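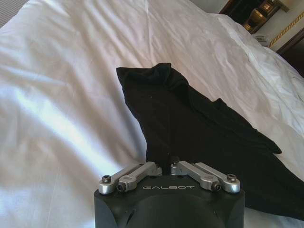 Black clothes leaving lint and gray smudges on white bedding. Is the "vinegar and one more rinse" thing real?

Posted by Hoi-yan Lai in Laundry & Linens

I sort and fold everything on the bed, and it's a white bed. White sheet, white duvet cover, the lot. The trouble is I also wear black nearly every day, and I keep hearing two things that can't both be right. My sister-in-law says dark clothes put down on white bedding will leave dye on it, even dry, and that I should spread an old towel first. The woman at the Mok dry cleaner's says that's nonsense, dry cotton doesn't transfer, and what I'm seeing is dirt.

What I'm seeing is a faint gray patch on the duvet cover, on the side where I do the folding. It went through a normal wash and came out a little lighter but still there. I've also got the opposite problem, which is pale fluff all over the black stuff.

Somebody online swears by half a cup of vinegar in the rinse to "lock in" the dye. I have my doubts. I've already bought one bottle of Wollen dark wash on somebody's say-so and couldn't tell you what it did, except smell like a hotel lobby.

So, does the vinegar do anything? And do I need the towel? 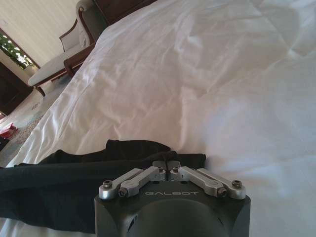

Black on white, the usual sorting spot.

Siu-fong Hsieh
Marked helpful by 57 people

Vinegar doesn't lock in dye. People repeat this because their grandmothers did it, and it got mixed up with home dyeing, where acid really is used with certain dyes on wool and silk. Your cotton T-shirt was dyed at a factory with something else altogether. Pouring salad dressing on it afterward won't change that. It can help rinse out leftover detergent, and that's the most I'd give it.

On transfer, I think the dry cleaner is mostly right but a bit too sure of herself. Dye that was never properly rinsed out can rub off dry. New black jeans do it to car seats and sofas all the time. You can test for it in a minute. Take a clean white sock, rub it hard on an inside seam of the black item, and look. Then wet the sock and do it again. If it's clean both times, that piece isn't your problem and you can put it wherever you like. If the wet sock comes up gray and the dry one doesn't, keep it off the bed until it's dry and wash it by itself for a while.

My guess for the patch is body oil and dust. You sit there to fold, don't you? Put some liquid detergent straight on the spot, leave it half an hour, and wash at the hottest setting the label allows. If it's still there, soak it in oxygen bleach for a few hours. No chlorine bleach unless the label says it's fine.

The fluff is coming off something pale in your wash, most likely towels. Stop washing them with the black things and turn the black things inside out. I wouldn't spend money on it.

Tsz-kin Mak

I bought the Vurkenum color-catcher sheets for exactly this, 13 dollars, and they came out gray every time so I figured they worked. Then I ran one with only white towels and it came out gray too. Make of that what you want.

For the lint, a damp rubber glove. Wipe in one direction. The sticky rollers work but you go through them like crazy on a T-shirt.

I'd use the towel. It costs nothing and then you can stop arguing with your sister-in-law.

Chun-hung Ho
Marked helpful by 4 people

Disagree with the towel advice. An old towel is the worst thing you could put under black clothes because towels shed, and she already has a lint problem. Use an old flat sheet or a pillowcase, something smooth.

Also check your dryer filter before blaming the dye. Mine is a Lillon, and the filter looks clean when there's a film of softener on it. Hold it under the tap and if the water sits on the mesh, scrub it with dish soap and a brush. Let it dry before you put it back. I had fluff on everything dark for months and that was most of it.

Agree about the vinegar.

Comment from Hoi-yan Lai

Did the sock test on the three black tops I wear most. Two were clean. The third was clean dry and came up dark gray wet, and of course it's the expensive one. It's getting washed alone from now on. The duvet cover is soaking, will report back. Filter did hold water, so thanks for that, Chun-hung. I've switched to a pillowcase under the dark pile for now and haven't told my sister-in-law.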